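Evidential marking (Gulness dialects)

Evidential marking is the way a language makes you say how you know a thing: you saw it, you heard it from a neighbor, or you worked it out from the mud on the doorstep. English lets you skip all that. The Gulness dialects don't, and I've been happily lost in them for years, so forgive me if this entry runs on a bit!

Gulness speakers tack a short ending onto the verb, and there are 7 of these endings in the fullest version of the system. The seen ending is the plainest one. The heard ending covers gossip, radio news and anything your grandmother told you. My favorite is the one for things you know from smell (bread, rain, a neighbor's bonfire), which I've never managed to use without getting corrected.

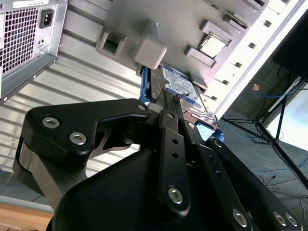
Can a Gulness speaker leave the ending off?
Only in questions and commands. A bare verb in a statement sounds unfinished, and the listener will usually wait for you to go on.

The first written record is a word list from 1826, made in the harbor town of Clikcombe. Whoever compiled it took the endings for past tenses, and you can see them struggling – the same verb is entered three times with three different dates attached. It's a lovely document all the same, and it gives us about 200 verbs that we'd otherwise know nothing of.

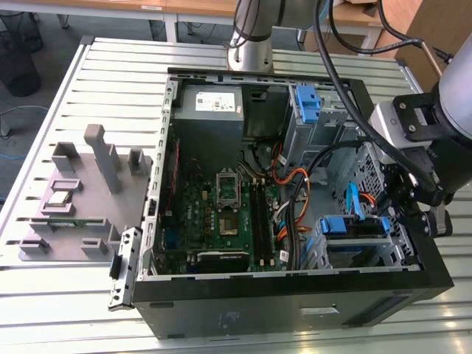 Department of Language and Meaning

Things got more interesting with the Donati survey, which collected stories in 36 villages and treated the endings as a system in their own right. The survey found that inland speakers had merged "I worked it out" with "I was told," while the coast kept them apart. I still hear that split today, mostly in August when inland families come down to the shore and the teasing starts.

The Ivov hypothesis goes further. It says the endings shape how people weigh evidence, so that a child who has to mark hearsay out loud grows up more careful about it. I'm fond of the idea, but I don't quite buy it. Gulness speakers tell tall tales as well as anyone (they just tell them with the seen ending, which is half the fun), and a grammar that makes you state a source can't make you state the right one.

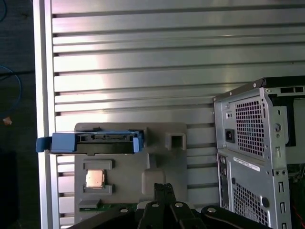 Fig. 3. Workbench and parts.

There's also the matter of dreams. Coastal speakers use the seen ending for them and inland speakers use the heard one, as if somebody had told them the dream while they slept. Older speakers will argue over this until well past supper, and I've yet to hear one side persuade the other.

See also: Hearsay; Mood (grammar); Clikcombe word list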